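Unit 4 handout: sorting and packing small parts
Prepared by Akinyi Mwakyusa, Clidthorpe, 2019-07-06

The exercise covers the bench layout, the marked cubes and the open tray. Read it before the practical and bring a pencil.

**1. The bench**

The bench top is black so that white parts stand out against it. Keep the printed sheet flat, with all four markers uncovered before you start. Loose cubes stay on the bench until they are called for.
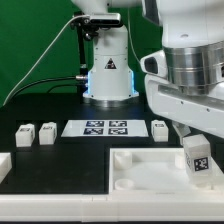

*Figure 1. White cubes on the bench, one held over the tray.*

**2. Placing**

Lower each part close to the floor of the tray before letting go. Parts dropped from higher up tend to bounce and end up on their sides. Write down any part that lands crooked, then straighten it.

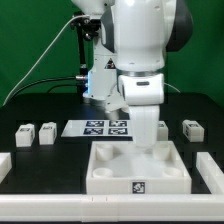
**Do I lose marks if I start a placement again?**
Restarts are free, but each one has to go in the log with its time.

**3. Checking**

Look at each marker straight on. Glare from the ceiling lights can hide part of the pattern, so move your head before you move the part. If a marker is scuffed, ask Gifty Ametepe for a new label and
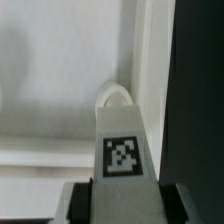
stick it down square to the edges. Labels are 10 cents each and come out of the lab budget.

**4. The tray**

Sketch the tray from the top in your notebook, including the corner posts. Label the front wall. 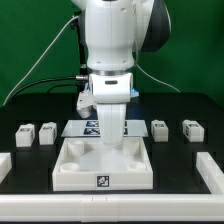

*Figure 2. Open tray with a post at each corner and a marker on the front wall.*

Hand your log and sketch to Loïc Delaunay at the end of the practical.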